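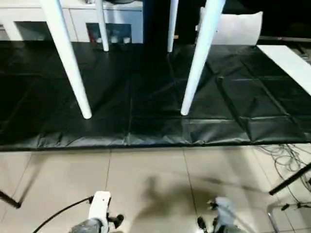 Festano Two-Arm Assembly Kit: review after a grip fault
April 22, 2026

We bought the Festano kit in November for $3,625 from Wesdale and have used it mostly on flat-pack furniture. The current job is a small white plastic table: top upside down on a covered workbench, legs pushed into the corner sockets by the right arm while the left one steadies the top.

For the first months I had few complaints. Setup took an afternoon, the arms hold their calibration well, and the wrist cables are long enough not to snag.

The trouble started on leg insertion. On run 29 the right gripper reported a release but stayed closed on the leg. The arm then began its retract move and lifted the corner of the table with it. I hit the stop and the motion ended right away, but the fingers stayed clamped. The manual says they should hold on a stop, so that part is by design. There is no hand release on the gripper, and we had to power-cycle the whole kit to get the leg out.

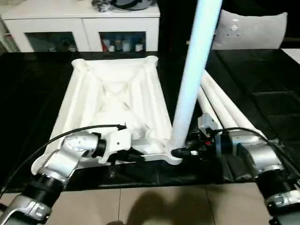

Wesdale support had us check the finger position against the release signal. The software doesn't make that check itself – it trusts the command. With a light plastic leg you lose a part. With something heavier, or a hand nearby, it could be worse.

We now run insertion at reduced speed and wait for a measured finger gap before any retract. That adds over 90 seconds to a full table. The fault has come back twice since, and both times the arm stayed put.

Good arms, poor release logic. I would hold off until Festano fixes it in firmware.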